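Chapter 11

Budgeting for Equipment You Have Not Bought Yet

What you will learn in this chapter: how to separate price from cost, how to plan a work cell around a task, how to read a quote without losing your lunch, and when to stop shopping.

Every automation budget begins with a catalog and a feeling of optimism. The catalog shows an arm on a clean white background. It has no cables. It is attached to no table. The reader turns to the back page, finds the price, adds a little for shipping, and sends the total upstairs, where it is approved by someone who will remember that number for the rest of his or her career.

We will spend this chapter on everything the catalog left off the page.

Start with the task. Suppose your shop wants a machine to put a hairbrush into a cup. It sounds like a job for a bored cousin, and for one brush it is. But a brush has a long handle and a wide head, it can lie at any angle, and a cup has one opening that doesn't move to help you. Before you price a robot, price the work of showing somebody, or something, how the job is done. Hand-held grippers are a common way to do that, and they come with their own shopping list.
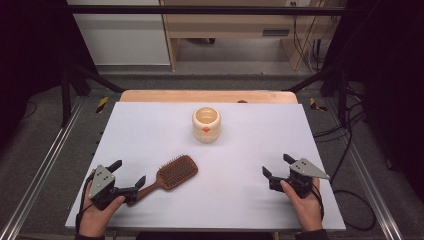 Page 214

Look at the two grippers, then at what surrounds them. Each has a metal plate screwed onto it, and each has a cable. The table sits inside a metal framework. There are dark curtains at the sides, rails along the floor, hazard markers near the back corners of the table, and a good deal more black cable on the carpet. The cup and the brush are the cheapest things in the room, and they are the only two that anybody mentioned in the planning meeting.

We call this the Surround. In the planning worksheets that go with this book it gets its own column, and students who leave the column blank are asked to go back and look at the floor.

11.1 Price and Cost

Price is what the vendor writes down. Cost is what you write down a year later. Consider the Sonasik bench package, a made-up-sounding name on a very real invoice that crossed the author's desk dated 07/01/2020. The hardware line was $3,000. Everyone agreed this was reasonable. Then came brackets, at $500, because the plates supplied did not fit the tool. Then came cable, which had been ordered by somebody who measured in a straight line. Cables do not travel in straight lines. They go down the leg, across the floor, around the thing that wasn't there last week, and up again.

The rival bid, from Clultton, was higher and included brackets. It lost. You may draw your own lesson, and problem 4 at the end of the chapter will ask you to.

11.2 Floor Space Is Equipment

A table takes up the room of a table. A table with a frame around it takes up the room of a small car, and people still need to walk past it. Mark the footprint on the floor with tape before you sign anything. Include the arms and elbows of whoever will stand there, and include the desk for the computers. If the desk ends up close to the work table, check that the chair can still roll back. Put this on the drawing even if it feels silly. A chair is a moving part. 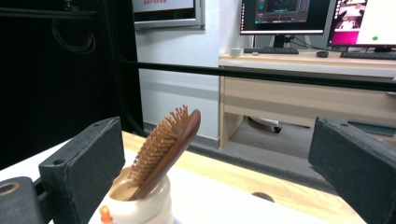 11.3 Spares, Pads, and Other Small Money

Fingers get pads, and pads wear. Petek sells them in bags of 20, and a sensible plan buys the bag on day one. Fistano sells them singly, with a handling charge on each, and has built a pleasant business out of customers who thought they needed only one.

Put wear items in the operating budget. If they go in with the capital purchase, they will be trimmed at the first review by a person who has never seen a worn pad, and you will spend June filling out forms for a piece of rubber.

Test objects belong here too. Buy several cups and several brushes, in different shapes, and write down where you got them. Ceramic breaks, and the shop that sold you the first cup will have changed its stock.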